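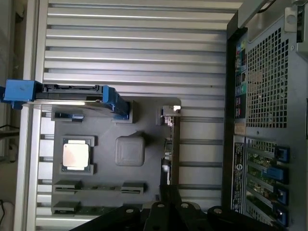
Divya Krishnan asked under my last post whether the arms on our refurb line have made anyone's day shorter. No, same hours. Different day though!

---

Bit of background: I strip and test old office towers at Tistlow. We had a contract for 623 of them this spring, and before the arms came in I'd have been pulling memory out of those till my thumbs went numb (four slots a board, clips that fight back, you know the sort).

---

Now I mostly set cases down on their side, covers off, and sort out whatever the arm gives up on. Blue latches on the drive brackets, fine. A stuck expansion card, it stops and waits for me.

---

What I miss is the chat. Used to be Olumide and me across one bench, moaning about dust. Now we've got 2 cells each and he's down the far end, so we save it all for tea break.

---

What I don't miss: cut knuckles. Those case edges are evil.

---

Pay went up a bit in August when they regraded us as cell operators. Took Dayana months of asking, so buy her a coffee if you see her.

---

Off to unjam something, back later x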